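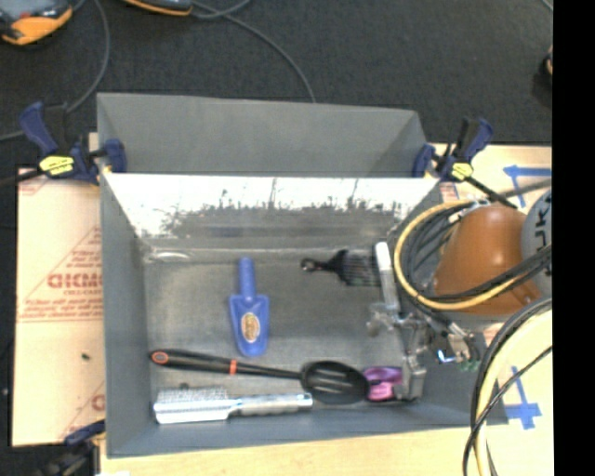

Tolerance

The order from Butkienė was for 172 glass drops, clear, drilled at the narrow end, to be strung on stainless wire and hung in the stairwell of a hotel. The specification ran to four pages. Page three gave the wire gauge. Page four said that each drop must "hold the light," and gave no method of measurement.

The shop was called Vultach. It occupied the ground floor of a former bakery and employed two people: the owner, who did the cutting and drilling, and an assistant, who did the wire. The kiln was set up in what had been the flour store. It reached 800 degrees in under three hours and took all night to come down.

The owner read page four twice and wrote to Butkienė to ask for a definition. The reply came on Sunday. It said the drops should look as they had looked in the sample.

The sample had been one drop, sent in March in a padded envelope. The owner had kept no duplicate. The production notebook gave the glass as Radik clear, annealed for two hours, finished on the 600 grit wheel and then on felt. The entry had been initialed. Below it, in pencil, was the word "good."

The owner made six drops to the notebook entry and hung them in the front window. The assistant looked at them from the bench, then from the door, then from across the street.

"They're fine," the assistant said.

"Do they hold the light?"

"They let it through."

The owner took them down and polished three of them again, finishing on 1,000 grit before the felt. The difference could be felt with a thumbnail on the first pass and not on the second. Hung up again, the three threw sharper spots on the opposite wall. The other three threw wider spots with color at the rim. The owner marked the two groups A and B on masking tape and left them up overnight.

In the morning the window was in shade until ten. At ten the spots appeared low on the wall and began to climb. The owner sat on the packing crate with the notebook and recorded their height at intervals. By noon there were two columns of numbers, close to identical.

"What are you measuring?" the assistant asked.

"Where they are."

"That's the sun."

The owner looked at the columns and drew a line under them.

Butkienė telephoned that afternoon about the delivery date. The owner asked whether the sample could be returned for comparison. There was a delay on the line. The sample was in a kitchen, Butkienė said, hanging from the latch of a window over a sink, and a child in the house had become attached to it. It could be photographed. The owner said that a photograph would not help.

"Then come and look at it," said Butkienė.

The kitchen was forty minutes away by bus. The owner brought A, B, a loupe and a caliper. The sample hung from a piece of kitchen string, since the wire had been taken off for some other purpose. It was two millimeters shorter than the drawing. The drill hole was off center, and there was a seed bubble near the shoulder, the size of a grain of salt. Under the loupe the finish was uneven, with wheel marks on one side that the felt had not reached.

The owner would have rejected it. It was in fact a reject. The owner now remembered a tray of them, and a padded envelope, and being late for the post.

It was past four. The sun came in under the blind and the drop turned a little on its string, stopped, and turned back. A spot of light went over the refrigerator and the calendar and came to rest on a cupboard door, where at some point someone had drawn around it in crayon. There were several such outlines, at different heights.

"That one," said Butkienė. "Like that."

The owner measured the string as well.

Back at the shop, the drawing was revised. Length was reduced by two millimeters. Hole position was changed from "centered" to "as drilled." Felt time was cut by half. The owner considered the bubble for some time, then called Jillix, the supplier of second-grade rod, and asked what they had on the floor.

"How bad do you want it?" said the man at Jillix.

The owner picked up the pencil. "Have you got a range?"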